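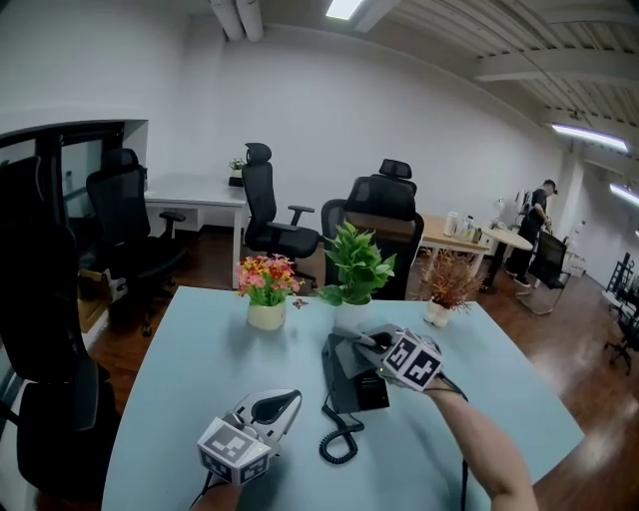 Figure 2. Desk task, telephone. Handset in the jaws of the right gripper, just above the base.

Print this page | E-mail this section
Reading time: 8 min
October 8, 2018

4. Desk chores: where things stand

4.1 Why a telephone

Easy to lift, hard to put back. A handset has a curved back, a cord that pulls on it, and a base that only takes it one way. People do this without looking. Our policies do not. In Figure 2 the cord runs down across the desk toward the operator, and that cord accounts for most of the trouble reported below. It drags and changes the weight in the jaws as it goes.

Demonstrations came from Dawber and Kusuma, both using the hand-held pair, and were pooled as the Tilico set (1335 demonstrations, all desk tasks). Plants stayed on the desk throughout. Earlier work by our group, in March, used a cleared surface and we no longer trust those numbers very much.

4.2 Results, lift and return

Lifting is close to solved, at least on this desk. The Lundov policy lifted the handset in 19 of 20 trials. The one miss was a grasp too near the earpiece end, which slid out. Return is another matter. Same policy, same desk: 2 of 20. Most failures looked alike — handset laid down across the base, crooked, line still open. A person would nudge it. The policy had seen very few nudges and let go.

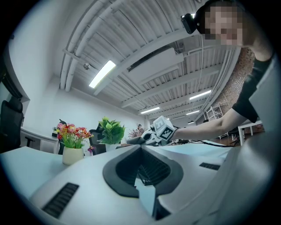

We tried slowing the release. No help. We tried the Zovis controller, which adds a force limit on closing, and got gentler failures at teh same rate. Bensaid's suggestion was to record more bad placements followed by corrections, on purpose, and that is the next collection. Clean demonstrations teach a clean world.

Is this a chore a machine can do yet? Not by our measure. An office worker who left the phone off the hook that often would be spoken to. Picking up, handing over, holding still: yes. Anything that ends in a seat, a slot or a cradle: no, not without a person nearby. We expect the same for putting lids on jars and plugs in sockets, but have not tested either one. Wiping and watering not covered here, see Section 5.

Comments (3)

E. Morris: Was the cord ever taken off for comparision? Would like to see lift and return with the cord out of it.

K. Bensaid: Not in this round. Agree it should be done.

Edmund Jasińska: We saw the same thing at Saragih with drawer inserts. Going in is the whole problem. What force limit did you use on the Zovis runs?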